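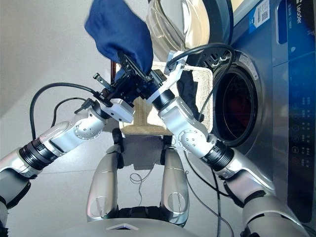
Laundry for a Whole Corridor

We use cookies to make this site better. Accept / Manage settings

The laundry keeper of the Drorkau guest house in Stedport has worked there for 2 years. She prefers that I do not print her name. "The sheets are more interesting than me," she told me, and she poured tea for both of us.

Last September she washed 251 loads. She writes every load in a notebook, and the total since she began is 3,598.
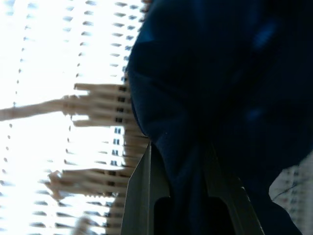 Dark clothes are her first worry. "People think white is difficult, but white you can wash again," she said. "Navy takes every small hair from a towel." A thick, soft piece in deep navy, with no print on it, is the kind she washes inside out and never together with towels. She learned this from her aunt in Vomham, who had only a tub and a line.

I asked about baskets. She had plastic ones before, and they cracked at the handles. Now she wants only woven ones, where the air can pass.
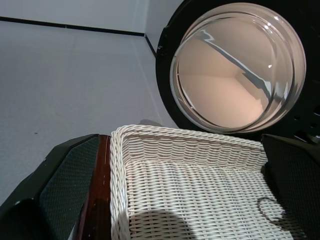

Text by Lindiwe Maluleke, household writer

"A basket must stand close to the door of the machine," she continued. "If you carry wet things across the room, you will wash the floor also." She empties the pockets over the basket, and small coins stay on the bottom.

Red things she keeps for a separate day. Once, a new red cover changed eleven napkins to pink, and the guests liked them.

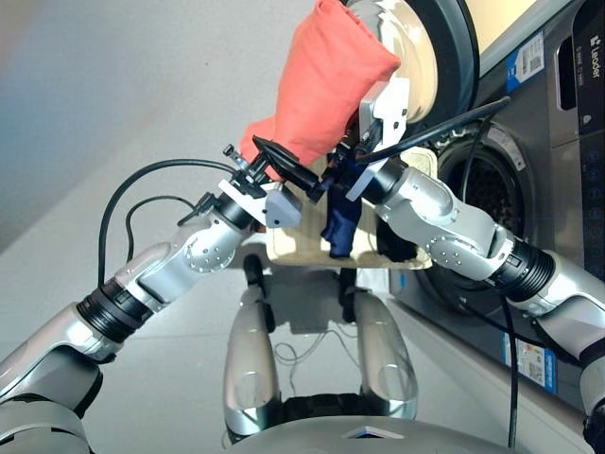
How full should the drum be?

"Three quarters. I put my hand on top of the clothes, and if the hand can turn, I close the door."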